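## 四、把一批引渡文件录进 Pendo

这一节是我自己最常翻的,也是新同事问得最多的。前面几节讲的是装软件、建账号,到这里才真正开始干活:对方司法部门寄来一批材料,你要把它拆开、编号、录入,让 Irnorlow 那边的律师能查得到。我刚接手时跟着 Rocío Escobar 学了一个多月,下面的顺序基本就是她的顺序,我只改了两三处。

### 4.1 开始之前

先确认三件事:

- 你的账号有“案卷编辑”权限,只有“查阅”的话,保存按钮是灰的,点多少次都没用(我点过)。
- 案件编号已经由登记处发下来了。没有编号不要先建一个临时的,后面合并起来非常痛苦。
- 扫描件是 PDF,每份不超过 200 页。超过的请先拆开。

> **注意:** 临时逮捕请求和正式引渡请求是两种文书,在 Pendo 里走两个不同的入口。对方的附函有时写得含糊,“请予协助”四个字什么都可能是。拿不准就去问 Najwa Mahasneh,别自己猜。

### 4.2 录入步骤

1. 登录后点左侧的“来件”,再点“新建批次”。
2. 填写来件国、收件日期和箱数。箱数照运单写,哪怕你觉得运单写错了,差异填在备注里。
3. 在“文书类型”里选一项。正式请求选 A 类,补充材料选 C 类。B 类是旧系统留下来的,现在不用了,但菜单里还在,别选它。
4. 上传扫描件,一次最多 100 份。我一般一次传五十来份,网络慢的时候比较稳。
5. 等进度条走完,点“生成目录”。系统会按文件名排序,所以文件名前面一定要补零,不然 10 会跑到 2 的前面去!
6. 逐份核对标题和语种。带译文的要勾选“附译本”,并把原文和译文绑在一起。
7. 点“提交复核”。复核人默认是 Leandro Mansilla,他不在的时候手动改成 Yasmine El Idrissi。

提交以后批次就锁住了,你还能看,但改不了。要改就请复核人退回。

### 4.3 证据材料要单独标

请求书和证据是两回事。声明、通话记录、银行流水这些都归“证据”,每一份都要写清楚它想支持请求书里的哪一条指控。Casado 那个案子一共录了 2,249 份,其中 672 份是证据,当时没逐条对应,后来法官问起某次会面有什么材料,我们翻了整整一个下午。

标注的办法是:

1. 打开文件,点右上角的“关联”。
2. 选指控编号,可以多选。
3. 在说明栏写一句话,写事实,别写评价。“证人称某日在场”可以,“有力证明其参与”不行,那是法庭的事。

> **警告:** 涉及证人住址的页面必须先遮盖再上传。Pendo 的遮盖工具会生成新文件,旧文件要手动删掉,回收站也要清。忘了清回收站的话,查阅权限的人照样看得见。

### 4.4 常见问题

**目录里出现两份一模一样的文件。** 多半是上传中断后又传了一遍。点“查重”,留编号小的那份。

**译文显示成乱码。** 请把编码改成 UTF-8 再重新生成预览。还不行的话,把文件发给 Drarkstead 的技术支持,邮件标题写批次号。周五下午四点以后他们一般不回,急件请早点发。 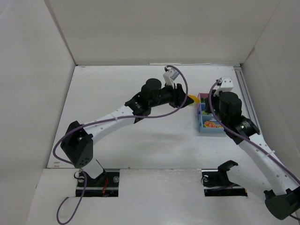 第 17 页

**复核被退回,但没有理由。** 理由藏在“历史”标签里,要往下拉才看得到。我第一次遇到时直接打电话去问 Leandro,他让我往下拉。

**对方又寄来补充材料。** 不要塞进原来的批次。新建一个,类型选 C,然后在“上级批次”里填原批次号。这样时间线才是对的,将来谁问“这份材料是什么时候到的”,一查就有。

### 4.5 对外答复用语

媒体和议员办公室偶尔会直接打到我们这里来。统一请他们找 Nicanor Soler,连“收到了”或者“没收到”也不要说。批次状态里的“审查中”只是内部标签,不代表部里已经对请求表态,千万别念给外面的人听。

如果对方坚持要留言,记下姓名、单位和电话,填进“来电登记”,当天转给 Nicanor。表格在“工具”菜单的最下面,二月更新以后换了位置,旧的快捷方式会打不开,删掉重建一个就好。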